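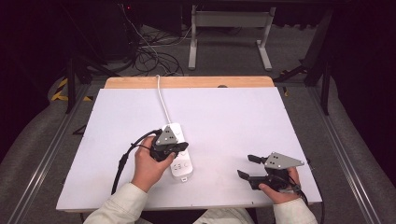 White power strip on the white board, cable running off the back of the table.

Danko Tabletop Set: Cords and Power Strips

Tue 20 January
By Marek Doležal

Welcome, and thank you for taking the time to read this before you dive into the folders. Danko is a collection of short recordings of everyday things being handled on a table, and this part of it covers power strips and the cords attached to them. I have a soft spot for this one — cords are fussy, and no two of them seem to want to lie the same way!

## What's in it

There are 418 recordings, sorted into 4 folders by what is being done:

- `lift` – picking the strip up and setting it back down
- `turn` – changing which way the strip points
- `slide` – moving it across the board
- `cord` – straightening or coiling the cord

The first 100 were made in September, and I was still working out the naming back then, so please go by the index file and leave the file names alone. A further 33 are marked `short` in the index. They end early, but I kept them in because the opening part of each one is perfectly usable.

## A few notes on the strips

A white strip on a white board is harder to pick out than you might think, so check your outlines near the edges. The cord counts as part of the strip in our labels, all the way to wherever it leaves the board. Switches and printed labels get their own tags, `switch` and `print`, whenever they can be seen clearly.

## Related sets

Boxes and jars are in Astero, and folded cloth is in Isano. All three use the same index layout, so anything you write to read one should read the others — if it doesn't, please write to me at Grorkonska and tell me which folder gave you trouble.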